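4.2 Equipment planning and cost per station

The budget for the Flukside site was drawn up before the task list was final, so the equipment had to be chosen for a range of work that was only partly known. We settled on a fixed station layout that could be repeated across the floor and an allowance for parts that wear out. The alternative, a smaller number of full robot arms bought at the start, was costed at the same time and is discussed in Section 4.4.

Each station was priced as one unit. The unit price covered a table, a pair of hand-held grippers with their cables, stands, a power strip, and a share of the network and storage equipment. It came to 3,437 pounds, excluding labour and rent. The grippers were the largest single item and also the one with the longest delivery time. Two suppliers, Moulin and Pisik, were asked for quotations. Moulin was cheaper per pair but would not split an order, and Pisik charged more but sold fingertips and cable sets separately. We bought from Pisik. Over the period studied, being able to replace a fingertip without returning the whole gripper was worth more to us than the difference in the first invoice.

Tables were a smaller cost but caused more discussion. The Fumley site, which opened earlier, had bought height-adjustable desks throughout. These were convenient for operators of different heights, but the frames took up floor space and the cables under them were difficult to keep tidy. At Flukside, purchases were approved station by station, and a desk was only ordered where the planned tasks called for a change of working height.

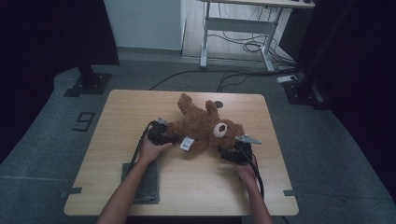 Figure 4. Handling a plush bear with a pair of hand-held grippers at a table station.

Soft objects affected the budget in ways that rigid ones did not. A plush toy, a towel or a folded cloth changes shape each time it is picked up, and an operator needs more attempts before the recordings are varied enough to be useful. We planned 504 station hours for soft objects in the first phase, against a smaller figure for boxes and bottles. Since stations were costed by the hour once installed, this choice had a direct effect on how many had to be ready by April. The objects themselves cost very little. They were bought from ordinary shops and entered under consumables, with a replacement allowance of 40 per cent.

Cabling was underestimated. The first plan allowed one length of cable per gripper, measured from the table to the nearest power point in a straight line. In use the cable has to follow the operator's arm and still leave enough slack for a full reach across the table. The second order used a longer length and added a spare set for each station. We also added floor tape to the list, which the first plan had left out entirely. Marking the table corners and numbering the stations made it possible to put furniture back in the same place after cleaning, and cost less than one hour of operator time per station.

Delivery times were treated as a cost. An empty station still carries its share of rent, and for the grippers the wait was up to 4 weeks from the order. We therefore placed the gripper order first and the furniture order last, which is the reverse of what had been done at Fumley. The prices given in this section are those in force on 31 Mar 2026 and have not been adjusted for later changes.

Maintenance was budgeted as a fixed share of the unit price in the first phase and will be based on repair records in the second. The records kept so far list fingertips, connectors and cable sets as separate lines, so that each can be compared with the supplier's price for the same part.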